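Snack box: crackers at the bottom or on top?
Forum: Packing and Storage

vurnus_2443
Repacking the office snack carton. Mixed load: round crackers, cookies, foil bags, small single packets. Open top. Ludmila Baláž at our Nusstead site wants the crackers in first as a base layer. I say they go in last. Opinions?

dalibor.danko
Last. Crackers carry no load. A tight clear bag helps a little, but once it opens you get loose rounds along the wall of the box.

cilport
Disagree. Weight matters less than headspace. I have packed 256 of these cartons with crackers low and foil bags on top – a foil bag has air in it and spreads the pressure. Post what you have.

vurnus_2443
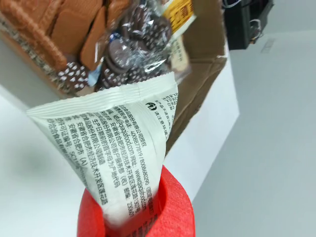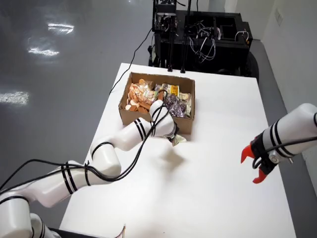

First: back print on the white packet, dark cookies behind it. Second: the carton, crackers on the left.

dalibor.danko
Some crackers are already out at the lower edge of the bag in the second one. Rebag those before anything else goes in.

cilport
Fair on the loose ones. I would still stand the yellow package upright in the middle as a divider, as you have it.

ondrejka
Keep the white packet print side out. The maker's phone number and web address are on that panel, useful if a batch is stale.

vurnus_2443
Rebagging, then crackers last. Ludmila can do hers her way on Sunday.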